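Hanging on to the back bedroom

We moved to Trorkside in November and the back bedroom is the one room we still haven't touched. It was the last tenant's office, then it was where the boxes went, and now most of the boxes are gone and I have to decide what to do with it.

I have put this off for longer than I should. The rest of the house was easy because the rest of the house had a job to do. A kitchen needs a cooker and a table. The front room needed the sofa and somewhere for the books. The back bedroom has to be a guest room for my aunt, who comes over twice a year, and for the other 50 weeks it has to be something else, and we don't agree on what.

Meifang wants a sewing room. I would like a desk and a door that shuts. Both of those want the wall with the window, and a bed wants it too, as it's the only wall long enough. I drew it out on squared paper 2 different ways and gave up. The radiator is in the wrong place in both.

My friend Mervin Lemieux had the same trouble in his flat at Adotdale and his advice was to stop measuring and start with the walls. Choose what you want to look at, he said, and the furniture will fit itself in. I don't think that is true about furniture, but I did take the point about walls.

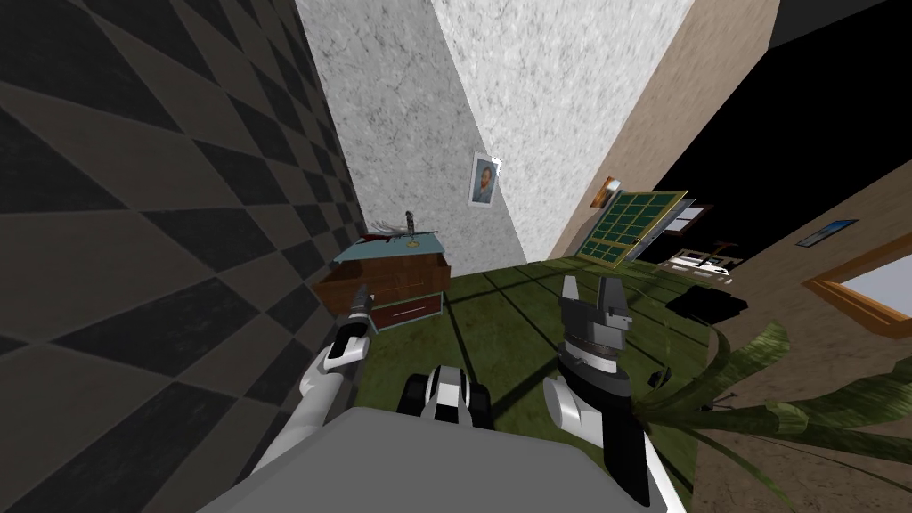
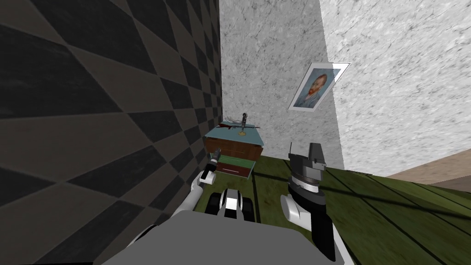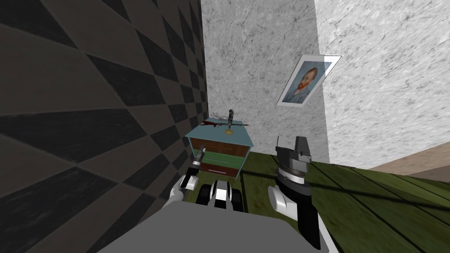
My aunt's first visit is in eleven weeks, so there is a limit to how long I can go on thinking. She is no trouble as a guest. She brings her own pillow and her own tea and is up before either of us. What she does need is a firm mattress and something beside the bed to put her glasses and her water on, and last time, in the old place, she had a kitchen chair. I'd like to do better than that. A small cabinet like the one with the teal-blue top in the last picture would do, and the colour would cheer up that side of the room. I am less sure about the dark diamond wall. I like it a lot, but our room faces north, and by three in the afternoon in winter you already need the lamp on. One portrait on a pale wall seems nearer to what we could live with.

The bed itself is nearly settled. We looked at a sofa bed and a folding one. The sofa bed was comfortable to sit on and poor to lie on, and the folding one was the other way round. Shaohua Fu from work has offered us a plain single with drawers underneath, which her son has grown out of, and the drawers would take all of Meifang's fabric. I have said yes to that, subject to getting it up the stairs. They turn twice and the second turn is tight.

That leaves the desk. If the single goes along the window wall, there are six feet left by the door, enough for a narrow table that could hold a sewing machine or a laptop – one at a time. We would have to take turns. Meifang says she only sews at weekends and I only need it in the evenings, so on paper it works.

Before any of that the carpet has to come up. I lifted one corner and there are boards underneath, painted brown round the edges and bare in the middle. I want to see the whole lot before I buy any paint.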